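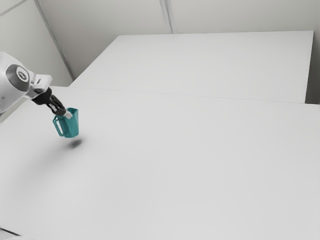 The Tukance conversation deck costs $55, and our school bought 4 of them last fall for advisory period. Each box holds prompt cards, a folded guide for the student leader and a sand timer. The guide promises "real talk in one class period," and I had my doubts from the first page. The prompts are sorted by topic, and the technology set is the only one my group argued over for long. One card asks which jobs should stay with people, and a picture like the one at the top, with a black two-finger gripper on the end of a white and silver arm, got more out of my juniors than the card did.

The rest is thin. Too many questions can be answered yes or no, and the ones on race and money are so careful that students shrug and pass. The timer cuts off the quiet kids just as they start.

Mustis, the publisher, says the deck was tried with 2,281 students. It doesn't say what they thought of it. The Kuvville deck we used before has uglier cards and better follow-up questions, and it costs less. I'd borrow a Tukance box before paying for one. Two stars out of 5.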